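Plirnero Help > Hobbies & Making > Photo and Lighting

Pink light is eating my white board. How do I keep the blue parts readable?

Asked by Biljana Petek
Tags: colored light, tabletop, white balance, black backdrop

I have a white board with outlines and slots engraved in it, and a set of blue parts that go on top: a round gear sort of thing, a peg, and various friends. It lies flat on a dark table with a black curtain behind it. Under ordinary light it looks like what it is. The outlines show up, the blue is blue, everybody goes home happy.

The lighting for this job has to be magenta. I was outvoted on this and I have made my peace with it, more or less. The trouble is that under the magenta the board turns the color of stomach medicine and the engraved lines go away. You can't tell where a piece is supposed to go until you run a finger over it, and a finger doesn't come across in a photograph. The blue parts hold up fine. They look better than they have any right to, and I'd like to keep them that way.

What I've tried so far:

Turned the light down. Got a darker pink board with no lines on it.

Turned the light up. Got a brighter pink board with no lines on it.

Went after it with the white balance on my camera. The board came out sort of gray, the blue parts went a color I'd call "old swimming pool," and the curtain picked up a green cast from who knows where.

Traced one outline in pencil. Under the magenta the pencil looked like a hair on the lens. It also did not erase completely, so please don't tell me to do that.

The light is a Gevell panel on a stand, straight above the table and pointing down. I have a second one just like it that I haven't used because I only have one decent stand. I can move the table about three feet from the curtain before I run into a radiator. I can't repaint the board, I can't swap it for another one, and I can't have white light, at least not so anybody would notice.

Is there a way to get the engraving back, or do I learn to love the pink?

2 people had this same question.

Answers

Answer 1, by gluepot_annie

Have you tried shooting in black and white? Problem solved!

Or fix it in the computer afterward. There is a slider for pink in most programs. My nephew did my whole Easter album.

Comment from Biljana Petek: I suspect the people who voted for magenta would notice black and white. I did try the slider. It took the pink out of the board and also out of everything else, and then it looked like the job had been done in a parking garage.

Comment from gluepot_annie: Well that's what the slider does.

Answer 2, by Arnulfo Muñoz
Marked as accepted by the asker

Leave the color alone for now and move the lamp.

Engraved lines on a white surface are white on white. The only reason you see them in a normal room is that the light comes in from the side, a window usually, and one wall of each groove sits in shadow. Put the light straight overhead and it fills the grooves right up to the brim. Then you make the light a single strong color, so there's no difference in tint to help you out either, and the lines pack their bags.

So take the Gevell off its perch and set it low, to one side of the table, a little above the height of the board. You want the light skimming across. Start lower than seems reasonable. If the board looks like the surface of the moon, you've gone too far, and you can raise it a few inches at a time until it settles down. I like 30 degrees off the tabletop as a place to begin, but I've never owned a protractor I could find, so take that for what it's worth.

Then the second panel. Same magenta, so your voters have nothing to complain about, but on the opposite side and turned down very low. Its whole purpose in life is to stop the shadows of the raised parts from going solid black. Your gear and your peg stick up, and with one low lamp they'll each throw a shadow clear across the outlines you just rescued. For a stand, use a chair. I've used a stepladder, an ironing board and once a birdcage (vacant).

Check your exposure too. This is the bit most people skip. Strong magenta is nearly all red and blue with very little green in it, and plenty of cameras judge brightness mainly by the green. The camera thinks the room is dim, opens up, and the red and blue go over the top. Once they're over the top there are no lines to recover, with a slider or anything else. Go down one full stop from what the camera wants, look, and go down again if the board is still a flat patch. It will look too dark on the little screen. Put up with it. You can lift it later, and the lines will come up along with everything else.

As for white balance, take it off automatic. Set it to daylight and leave it there. Automatic takes one look at a pink room, decides there has been some terrible mistake, and tries to help. That's your old swimming pool.

And leave the blue parts as they are. Under magenta, blue is one of the lucky colors: there's plenty of blue in the light for it to throw back and it soaks up most of the red, so it goes deep and rich while anything white simply turns pink. Green parts would have gone to mud, and red ones would have come out so close to the board you'd be back here asking a different question. 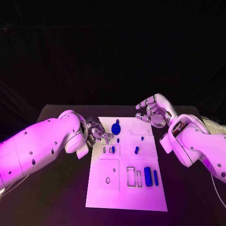 The black curtain you should keep, too. Pull the table as far out from it as the radiator allows, so the low light runs out of steam before it gets there. Black cloth isn't as black as people think, and a side light finds every fold in it. If you get purple stripes back there, stand a piece of dark cardboard next to the panel on the curtain side. Clothespins are the correct professional fastener.

If you do all that and the lines are still weak, there's the chalk trick. Rub a little dark chalk dust into the grooves with a soft rag, then wipe the flat part clean with a slightly damp one. Test it somewhere that doesn't matter first, underneath if the board has an underneath you can get at. It should brush out again, which is more than your pencil did. Skip the blue chalk. Charcoal gray is good.

Comment from Biljana Petek: Moved the lamp. I feel silly. The lines came back before I had even touched the camera, and I said a word out loud. The second panel is on a kitchen chair with two cookbooks under it. Going down one stop wasn't enough, but two was. I haven't dared try the chalk and may not need to. Pencil ghost still visible, but only to me.

Comment from Arnulfo Muñoz: Which cookbooks?

Comment from Biljana Petek: Bread and bread.

Answer 3, by lowell_in_the_shed

Arnulfo has covered most of it, so just one addition. If your board is at all shiny, a low lamp can give you a long bright smear on the far side from it, and the smear hides lines as well as overhead light does. Walk around the table with one eye shut before you set up the camera. The smear moves as you move. Find where it isn't and put the camera there. Costs nothing and you get some exercise.

I'd also skip the Dovano clip-on filters people like to recommend for this. I bought a set for a similar problem with model train scenery under purple light. They did take down the purple. They also took down the sharpness, and one of them went down behind the workbench, where it remains.

Comment from gluepot_annie: You could have fixed that with the slider.

This question was closed to new answers on 6/26/04.

Related questions
Black velvet or black curtain for a small tabletop?
How do I get pencil off a white plastic sheet
Arruda desk lamp hums in all my videos
Red light makes my tomatoes look gray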